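Hendville Reuse Exchange
Progress report to the Wunham Fund
April 23, 2026

Work under the grant has gone mostly to plan. The exchange takes in household goods, sorts them and passes them on free of charge. In this period 241 households brought items in and 194 took items away. The gap is mainly people who were clearing a relative's home and had no need of anything themselves.

Small goods remain the hardest to place. Furniture and kitchenware go quickly, but bracelets, badges and bottles sit in cardboard boxes until there is time to go through them.

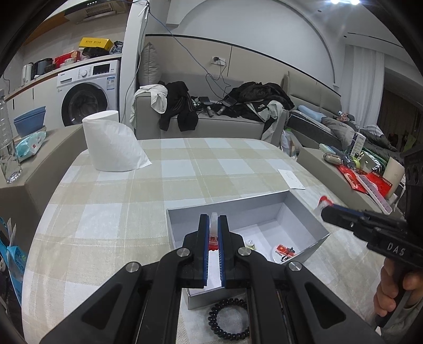

Lorena Rivadeneira asked at the last review whether small goods should be refused at the door. We looked at this and decided against it. Donors tend to bring everything in one trip, and turning part of it away would slow the line. We will cap small goods at one box per household instead.

The Mersha Street site opened two weeks behind schedule while we waited for the fire inspection. It now keeps the same hours as Storno Road. Rent is as budgeted. Van hire ran over by $500, which we have covered from the printing line, and we are not asking for more.

Jewelry and keepsakes are now laid out on tables at both sites, and bangles are grouped together so that visitors can look through them without unpacking anything.

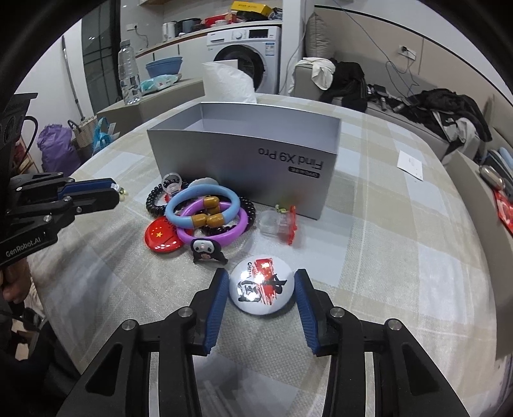 One visitor wrote on a comment card that the Storno Road hours are no use to anyone on a day shift, and asked for a single late evening. Several other cards made the same point. We plan to try one late evening a week at that site, using existing staff hours, and will report attendance with the next set of accounts.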